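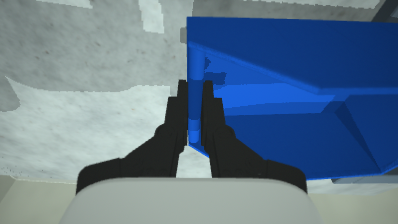 共同キッチンの食品ロスと「名前のない食べ物」について
生活環境演習 プロジェクト報告書(最終版、のつもり)
提出:2020年3月29日
班員:Jolien Postma、Hamdia Ejigu、ほか(執筆は主に私。文責も私)

1. なぜこのテーマか

学生寮ジャークロウ(Jerklow)の共同キッチン。冷蔵庫を開けると誰のか分からないヨーグルトがある。先週もあった。たぶん来週もある。捨てていいのか分からないので誰も捨てない。で、あるとき一斉清掃で全部捨てられる。まだ食べられる物も一緒に。

最初は「家庭の食品ロス」全般をやる予定だったが、先生に広すぎると言われて寮にしぼった。家庭だと買った人と捨てる人がだいたい同じか、少なくとも話ができる。共同キッチンはそこが切れている。そこが面白いと思った。

問いは次の二つ。
・共同キッチンで捨てられる食品は、どういう経緯で捨てられるのか
・名前と日付を書くだけで廃棄は減るのか

2. 先行する議論(短い)

図書館が使えない時期と重なり、手元にコピーがあった分しか読めていない。ざっくり言うと、食品ロスの話は「買いすぎ」「作りすぎ」「期限の誤解」あたりで説明されることが多い。賞味期限と消費期限の区別は日本語の資料だと必ず出てくる。賞味期限はおいしく食べられる目安、消費期限は安全に食べられる期限。寮には言葉が読めない留学生もいるので、そもそもこの区別が伝わっていない可能性がある(後述)。

もう一つは共有資源の話。みんなの場所は手入れされにくいというやつ。ただ冷蔵庫の中の食品は個人の物で、棚だけが共有。なので共有地の議論をそのまま当てはめるのは無理がある、とHamdiaから指摘があった。その通りだと思う。ここはもっと書きたかったが時間切れ。

3. 方法

3-1 廃棄記録
11月から始めた。キッチンのごみ箱の横に記録用紙を置き、食品を捨てた人に品目、理由、名前が書いてあったかどうかを記入してもらう。書き忘れは夜に班員が聞き取りで補った。ごみ箱の中を調べる案もあったが、衛生面とプライバシーの理由で却下。

記録の総数は1086件。1件は「一回に捨てた一品目」と決めた。半分残った鍋のカレーも1件、レタスの外葉も1件。重さは量っていない。ここは大きな弱点で、後でもう一度書く。

3-2 アンケート
寮生に50部配布、48部回収。紙のみ。質問は買い物の頻度、自炊の回数、他人の食品を捨てたことがあるか、など。回収率がいいのは夕食の時間にその場で書いてもらったから。逆に言うと、夕食をキッチンで食べない人の答えはほとんど入ってない。

3-3 聞き取り
5人。自炊する人、しない人、まとめ買いする人を入れるようにした。録音はせずメモだけ。引用は本人に確認済み。

3-4 ラベルの試行
途中から冷蔵庫の脇にマスキングテープと油性ペンを置いた。ルールは「名前と、入れた日を書く」それだけ。罰則なし。商品の期限ではなく入れた日にしたのはJolienの案で、前に住んでいたシェアハウスのやり方だそう。

4. 結果

4-1 何が捨てられたか
多いのは葉物野菜、パン、ごはん、開封済みの乳製品。肉と魚は思ったより少ない。高いから先に使う、と聞き取りで複数の人が言っていた。調味料は普段はほとんど出ないのに、退去の時期にどっと出る。開けたばかりのしょうゆ、ほぼ新品の油。これは予想していなかった。

調べた範囲では、ゆでた麺が意外に目立った。一人分が分からず多めにゆでる、という単純な理由。

4-2 なぜ捨てられたか
用紙の理由欄は選択式にしなかった。失敗だったかも。集計がものすごく面倒だった。一方で、選択式だと出てこない言い方が拾えた。

「奥にあった」
「誰のか分からないけど臭った」
「同じのを買ってしまった」
「友達が来なかった」
「見た目が怖い」

「奥にあった」系はとにかく多い。見えないと無いのと同じになる。棚の奥行きの問題で、意識の問題とは別に考えたほうがよさそう。冷蔵庫の下段は深く、手前に牛乳パックが並ぶと後ろは見えない。

4-3 ラベルの効果
テープを置いた後、名前ありの食品は増えた。目で見てはっきり分かるくらい。ただし廃棄そのものが減ったかどうかは、はっきり言えない。試行期間が年末の帰省と重なり、人がいなければ捨てる物も減る。比較できる形になっていない。計画の段階で気づくべきだった。

変わったと言えるのは捨て方のほう。名前があると本人に聞ける。「これまだ食べる?」という会話が増えた、と聞き取りで言われた。その結果食べられた物もあるはずだが、食べられた物は廃棄記録に残らない。記録方法の限界。

あと、テープは冷えた容器にはよくつかない。水滴ではがれる。常温のうちに貼ってから入れる、と張り紙をしたらましになった。

4-4 聞き取りから
まとめ買いの話。寮から一番近い店がヴェンター(Venter)で、品物はいいが高め。安いトラマック(Tolamach)はバスに乗らないと行けない。バス代がもったいないので、行った日に大量に買う。大袋のにんじん、大袋のもやし。もやしは二日で危ない。安く買って捨てると結局どっちが安いのか、という話になり、計算しようとしたがレシートを残している人がいなくて断念。

Hamdiaが聞いた留学生の一人は、期限の日付を全部「この日を過ぎたら危険」と思っていた。出身地の表示がそうだったとのこと。卵も乾麺も日付が来たらすぐ捨てていたそうだ。逆に、日付は一切見ず匂いだけで決める人もいた。同じ冷蔵庫をこの二人が使っている。

他人の食品を捨てるのは、やはり気まずいらしい。
「捨てて怒られるより、腐ってるほうがまし」
この発言が班の中で一番話題になった。

5. 考察

共同キッチンの廃棄は、買いすぎだけでは説明しきれない。少なくとも次のことが重なっている。奥が見えない。誰のか分からない。聞く相手がいない。日付の読み方が人によって違う。買い物が遠い。

ラベルは二番目と三番目には効く。奥が見えない問題と買い物の問題には効かない。当たり前と言えば当たり前だが、最初はラベルで全部いけると思っていた。

「判断を先のばしする」こと自体がロスを作っている面もある。捨てるか迷っている間に、本当に食べられなくなる。だから迷った物を移す棚があるといい。隣町の寮ジルトゥーラ(Ziltura)に「食べていい棚」があると聞き、見学の約束もしていたが、外出を控えることになって中止。電話で少し聞いただけ。向こうでは棚に置いた時点で所有権を手放す決まりで、調理済みの物は置けない。もめ事はあまりないそうだが、電話一本なのでなんとも言えない。

6. 問題点

・重さを量っていない。レタス一枚と鍋一杯が同じ1件。
・自己申告なので書かれていない廃棄がある。夜中の分は特に怪しい。
・班員が住んでいる寮なので、見られていると思って行動が変わった人がいるかもしれない。私も変わった。
・ラベル試行と帰省時期がかぶった。
・3月に入ってから寮の人が減り、後半の記録は薄い。

7. 提案(寮の自治会に出す予定のもの)

テープとペンは続ける。費用はほとんどかからない。
下段に浅いかごを入れて、引き出して使えるようにする。
期限表示の読み方を一枚にまとめて扉に貼る。日本語、英語、あと一つか二つ。翻訳はHamdiaが引き受けてくれた。
退去時の調味料を集める箱。開封済みをどうするかは未定。
清掃で捨てる前日に予告を貼る。今は予告なし。これはすぐできるはづ。

8. 分担と感想

記録用紙の作成と集計はJolien、聞き取りはHamdia、アンケートと本文は私。集計表は別ファイルで提出。列の名前が途中で変わっているが中身は同じなので注意してください。

感想。自分が一番捨てていた。パン。冷凍すればいいのに、と聞き取りの相手に言われて、それからは冷凍している。発表は延期と聞いたので、スライドはまだ作っていない。日程が決まったら連絡くださいい。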